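Handling Rules for Kitchen Tasks – Notes for Week 4
Intro to Service Robotics, Jillosbridge Technical College
Orlando Cuervo

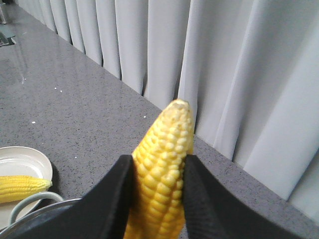
Last week I promised we'd get to the rules, so let's get to the rules. I know, I know. Everyone would rather be picking things up. But most of the trouble I see in the lab starts before the arm has moved an inch, and a lot of it is boring stuff we could write on an index card.

Start with force. Produce gives under pressure, and it gives differently from one piece to the next, so set your grip limit low and work up. Our house limit for vegetables is 30 newtons. If your cob slips at 30, come and find me before you touch the number! Usually the grip point is wrong. On something long, like an ear of corn, I like to grab a bit below the middle and leave the narrow tip free. Square up to it first, then close slowly.

Then there's the surface. Polished stone counters throw reflections, and a bright streak can fool a depth estimate badly (ask the Tonora team about their February demo). Check your depth view from at least two arm positions before you trust a height. Same goes for pale things on pale plates.

Cloth gets its own rule. Curtains, towels, aprons, anything that hangs or folds goes into your planner as a solid wall with a margin on it. Fabric moves when the air does, and a fingertip will catch a hem faster than you can reach the stop button – I've done it, twice.

Crumbs and bits. Wipe the finger pads between food types and log it. I want initials and a time of day, please, and a check mark by itself doesn't count. Pads that have touched tools or cleaning products don't go back on food until they've been swapped.

Handles and rims: if a cup or bowl is near your path, add it to the collision map even when you're sure you'll clear it. The Seo planner only knows about what you give it.

One person runs the arm, one person has a hand on the stop. The stop person doesn't type, text or eat.

For next time, read the grip section of the Tarnura lab manual and bring one rule you think is wrong. I have a couple of my own. Logs go in folder 1842, and the old 2698 is closed, so please stop putting things there.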